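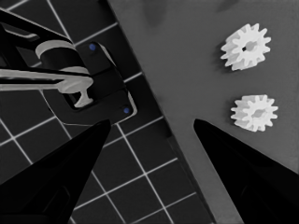
Image credit: Grultell Studio / Prullow Allotments Water Scheme

Progress report to the Cuesta Fund, August

1. Position at the end of the period

The scheme replaces the shared standpipes at Prullow with a metered supply fed partly from stored rainwater. Work on the main run is complete. Of the 1249 metres of pipe in the revised layout, 773 metres have been laid, pressure tested and backfilled. The remainder consists of branch pipes to the northern plots, which depend on the ditch crossing described in section 3.

The first pressure test failed at a joint near the lower gate. The fitting was replaced and the section passed on the second attempt. No other defects were found.

2. Storage and metering

Two tanks have been set on concrete bases and connected to the shed gutters. The third base was poured late and is still curing. Mollus has supplied the meters for the southern plots - 126 in total - and all are fitted. Readings will be taken monthly from the first full month of use.

Overflow from the tanks currently runs to the existing soakaway. This is adequate for light rain but has not been tested in a prolonged wet spell.
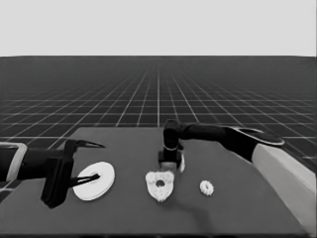 3. Ditch crossing

The original design took the pipe under the ditch in a sleeve. The drainage authority has asked for a deeper crossing, with access chambers on both banks. Revised drawings were sent in last month and a decision is awaited. Trenching on the north side will not start until consent is in writing.

4. Costs

Spending is within the approved budget. The deeper crossing adds £345 for materials, which can be met from contingency. Labour costs for the crossing are not yet fixed - a firm price will follow once the depth is agreed. No change to the grant total is requested.

5. Plot holders' views

A draft of this report was put on the noticeboard for comment. Most replies concerned the timing of the northern supply.
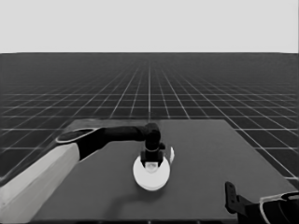 Sheila Nuttall wrote that the northern plots should keep one standpipe until the new branches have run for a full growing season, and asked for the old stopcock to be left in place. Both points are accepted. The standpipe nearest the ditch will stay connected, and its removal has been taken out of the present works.

Mortimer Holloway
Prullow Allotments Water Scheme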